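Input Latency and Touch Control Layouts in a Mobile Racing Game
Project report, Interactive Media Lab course
Wiebke Harms and Kristýna Holub
Submitted 28 Jun 2024

1. Background

Lerora is a top-down racing game for phones that we wrote in the previous semester. Playtesters liked the tracks but complained that the cars felt heavy in corners. We had assumed the physics were at fault and spent several weeks changing tire grip values, with little effect on the comments we received. This report covers the second attempt, in which the physics were frozen and only the touch controls were changed.

The question was whether the layout of the steering control affects lap times and the number of wall contacts, and whether any difference remains once input latency is held constant.

2. Control layouts

Three layouts were built. Layout A is the original floating stick, which appears wherever the left thumb lands. Layout B uses a fixed stick in the lower left corner. Layout C drops the stick and divides the left half of the screen into two zones, steer left and steer right, with the steering angle growing for as long as the zone is held. Throttle and brake are the same in all three.

The floating stick has a dead zone in the middle to stop the car from twitching when the thumb first touches the glass. In the original build this dead zone was scaled by screen density, which made it much larger on some phones than on others. We corrected this before testing. The correction alone made Layout A feel quicker, so results here should not be compared with last semester's.

3. Method

All sessions used the track Ostberg, a short circuit with two hairpins and one long left-hand curve. Each participant drove all three layouts in a rotated order, with a warm-up lap before each one. There were 38 participants, all students, most of whom play on a phone at least once a week.

Touch events and car state were logged with Modix, the small logging module we wrote for the course. It keeps a ring buffer of 1,000 events and writes it to disk at the end of each lap. On laps with a lot of thumb movement the buffer overflowed and the oldest events were lost. Lap times and wall contacts are stored separately and were not affected.

To hold latency constant, every input was delayed so that it reached the game 200 ms after the touch was registered. This is slower than the normal game – several participants noticed – but it removed the variation between devices. 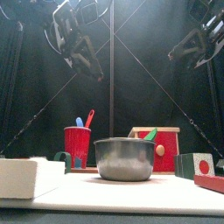 4. Results

Layout B gave the lowest median lap time, followed by A and then C. The gap between A and B was small and came mostly from the hairpins. In the long curve the two were nearly equal.

Wall contacts gave a different order. Layout C had the fewest, even though it was the slowest. Looking at the logs, drivers using C released the throttle earlier and took wider lines. We think the growing steering angle makes drivers careful, but the data do not show this directly.

5. Limitations

The added delay is the main weakness. A layout that works well with a long delay may not be the best one without it, and we did not have time to repeat the sessions at normal latency. The Kohlhase track, which has more chicanes, was also dropped from the plan when its collision mesh proved faulty.

6. Further work

The collision mesh will be rebuilt in July. After that we plan to rerun Layouts A and B on both tracks with the delay removed and a larger buffer in Modix. Layout C will stay in the game as an option in the settings menu.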